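Shells, and where they go

Everyone who came on the Roltholm beach walk last month brought home a pocketful of shells, and by now most of those pockets have been through the wash. Naa Aryee has asked me to remind members that a cockle does a surprising amount of damage to a machine drum. She didn't say how she knows.

If yours survived, soak them overnight in plain water, scrub with an old toothbrush and leave them on a windowsill. Bleach makes them chalky. Vinegar makes them disappear, as Arturo Galli found with his best whelk.
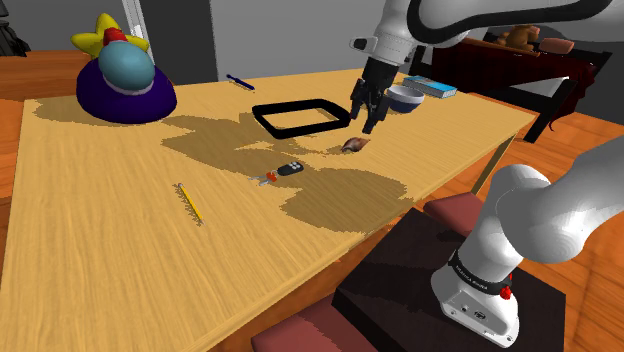
Please check that nobody is still living inside. Gualtiero De Luca's hermit crab got as far as Belhaj services before it was noticed, and was driven all the way back – 30 miles, with the windows down.

We still have 119 shells in the club cupboard without labels. A shell with no place and no date is only an ornament, and we have plenty of those already. If you recognise your own handwriting on the empty bags, do come forward. 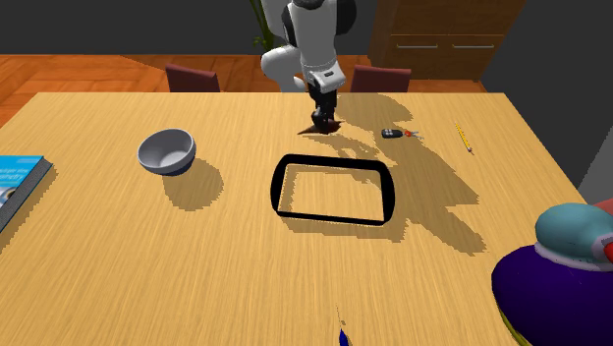 The next walk is in August, at Prandow, tide permitting. Numbers are limited and we'll keep two metres apart, which most of us managed before it was compulsory. Ultan Ó Dubhghaill is taking names. Bring a bucket.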